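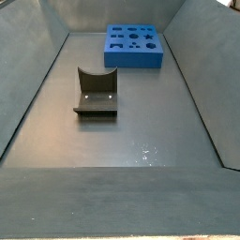

Toy library in Neralton gets a new home

Good news for anyone with little ones! The Neralton toy library has finally moved out of the old hall on Gauthier Street and into the back of the Buvport Road community centre, and I popped in on Sunday for a sticky-beak. There's heaps more shelf space (the puzzles and shape sorters have their own bay now) and you can get a pram through the door without a wrestling match.

Brock MacLeod, who's been running the desk since June, tells me 12 families joined on the first morning. You can borrow 3 toys at a time for 2 weeks, and membership is $100 a year. Bring your old card if you've still got it.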